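Weigh it at the shelf

By Aurora Barreto

The case for selling fruit loose is usually made on the grounds of packaging. I think it is better made on the grounds of measurement. A shopper who buys loose fruit ought to know what it will cost before reaching the till, and in most shops that is still not possible.

The present arrangement

Take the greengrocery section of a mid-sized supermarket, such as the Cordeiro branch in Wollton where I do most of my shopping. Loose apples are priced per kilogram. Bagged apples are priced per bag, with a price per kilogram in small type underneath. Pears are priced each. Grapes come in a sealed punnet or in an open bag of no fixed weight, and the two have separate tickets at opposite ends of the same shelf.

All of these prices may be correct and clearly printed. They still can't be compared by a person standing in front of them with a basket on one arm. To compare a pear priced each with a pear priced by weight, the weight of the pear must be known, and the only scale in the section hangs from a hook behind the bananas. Its dial is marked in steps of 100 grams. A single pear moves the needle by less than two divisions, and the reading depends on how tall the reader is.

The result is that people choose the punnet. I do it myself. The punnet has a known price, and a known price is worth paying something for if the weekly budget is tight. Shops then read the sales figures as a preference for packaging. I would read them as a preference for certainty.

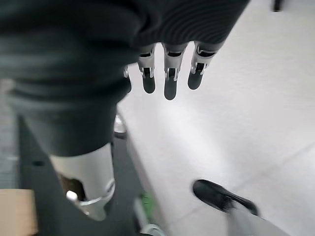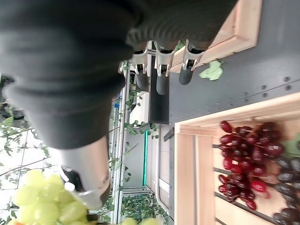 Second picture: green grapes, with a wooden crate beyond.

What a bunch weighs

Grapes are the hardest case and so the most useful one. A bunch has no standard size. It can be divided, but few shoppers feel entitled to divide it, and many shops put up a notice asking them not to. The buyer takes what is there and finds out the price afterwards.

On a Wednesday in March I bought 5 open bags of green grapes from the Wollton shop and weighed them at home on a kitchen scale. My guess had been that each would be near the 500 grams of the sealed punnet. Of the 5 bags, 3 weighed more than 600 grams. Nothing dishonest had been done, as every gram was charged at the advertised rate. But a shopper with the price of a punnet in mind would have overspent on most of them, and would have learnt to avoid the open bags next time.

This is a small sample from one shop and I would not build a policy on it alone. It does show the mechanism.

What should change

The remedy is old. At the covered market in Truseck the stallholders weigh fruit in front of the customer, name the price, and take some off if asked. The step takes a few seconds and happens before any commitment to buy. A supermarket can do the same thing with a counter scale that shows weight and price together, placed within reach of the fruit and tested on the same schedule as the scales at the tills.

Some chains have fitted such scales and then removed them. The usual complaint is misuse: a label printed for onions and stuck on a bag of cherries. That is an argument against label printers – it has no bearing on a scale that only displays a figure. The till can go on weighing everything as it does now. The shelf scale needs only to agree with it.

I would also drop pricing by the piece for anything that varies in size by more than a tenth. Melons, pears and peppers all fall in this group. Lemons might be left alone.

The cost objection

A display scale costs money, takes up shelf space and has to be cleaned. The Stistitz shops, which are smaller than Cordeiro's and run on thinner margins, have one at the end of each fruit aisle all the same. The one nearest me is bolted to a shelf at waist height, where a child or someone in a wheelchair can read it. I have seen a queue form at it on a busy afternoon, and I take the queue as evidence that the information is wanted. A second scale would deal with the queue.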